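Jendden Handheld Gripper Kit

Sold by Citosell. Page updated Apr 3, 2026.

Overview | What comes in the kit | Setting up | Training days | Questions we get | Ordering

If you have been collecting demonstrations by driving a robot arm around with a joystick, you already know how long an afternoon can feel. The Jendden kit lets a person do the task with their own hand on a gripper, at close to the speed they would normally do it, while the camera on the gripper records what the hand was up to. You pick the thing up, you move it, you put it down, and you have an episode. We have been selling the kit for a good while now and we still get a little excited when a new group sends us their first clean folder of recordings!

The kit started out as something we put together for our own work (the early ones were held together with more tape than we like to admit) and it has grown up a lot since then. The grip has been reshaped, the cable comes out of a more sensible place, and the fingers can be swapped without taking the whole front apart. If you bought one of the older sets and would like the new fingers, write to us, they fit.

What comes in the kit

Two handheld grippers, left and right
One wide-angle camera for each gripper, already fitted and focused
Two pairs of soft fingers and one spare pair
Two 9-foot cables with strain relief at the gripper end
A padded case with room for a laptop charger
A one-year license for Skolidora, our recording and sorting software

Each gripper weighs 900 grams with the camera on. That is fine for most people for a session of half an hour or so, and then you will want to put it down, shake out your wrist and have a glass of water. We say this to everybody and everybody tries to go longer on the first day.

Setting up

Give yourself roughly 90 minutes the first time, and less after that. Plug in both cables, start Skolidora, and follow the calibration steps, where you open and close each gripper a few times and then move it slowly around the table. The software will complain if it doesn't like what it gets, and it's usually right, so do the step over before you go on.

A few things we've picked up from setting these up in all sorts of rooms:

Cloth on the table helps with shine. A plain color is easiest, but don't go out and buy one specially if you have a bedsheet.

Big rooms are fine. The lens is very wide, so you will record a lot of ceiling along with your table, and also your colleagues, their coffee and whatever is leaning on the wall. Skolidora can blur faces when you export, and we'd suggest leaving that switched on.

Tape your cables down if people will be walking past. If you can't, send them away from the side where the operator stands.

Start with something soft and forgiving. Paper is harder than it looks, and we like an open book as a second-week task, when everyone has their hand in. Page turning asks for a light squeeze and a good bit of patience.

Training days

We run training days for groups who would like company for the first session. Sarahí Xolalpa leads most of them, and she is very good with people who have never held one of these before. The morning is calibration and easy pick-and-place work. After lunch you record your own task, whatever it may be, and she goes through the results with you on a big screen so that you can see which takes to keep and which to throw away. The March group at the Torres workshop came home with 66 usable episodes, and they started late.

You can bring up to four people. Please wear sleeves you can push up, and shoes you don't mind standing in.

Questions we get

Can I use just one gripper?
Yes, and plenty of people do. Choose single-hand mode when you open a new project in Skolidora.

Does it work for left-handed operators?
It does. The two grippers mirror each other, and the software doesn't mind which one you call your main hand.

Will the recordings work with my robot?
The export is made of plain video and a table of positions and finger openings, so most groups can read it straight away. If your arm has an unusual gripper, tell us its opening width and we'll let you know if the soft fingers are a fair match.

What happens when the software license runs out?
Your recordings stay yours and will still open. You only need to renew to get updates and to keep using the sorting tools.

Do you repair them?
We do, and please let us try before you order another.
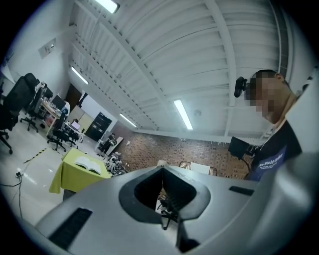
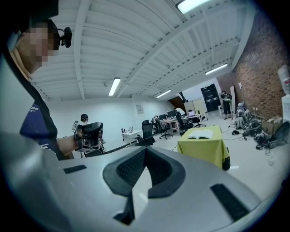
Both views are from the gripper cameras, with the open book on its yellow-green cloth.

Ordering

Kits are built in small batches, so send us a note through the contact form with the number of sets you need and where they are going. We'll write back with a price and a shipping date. Training days can be added to any order, or booked later once you've had a play with it.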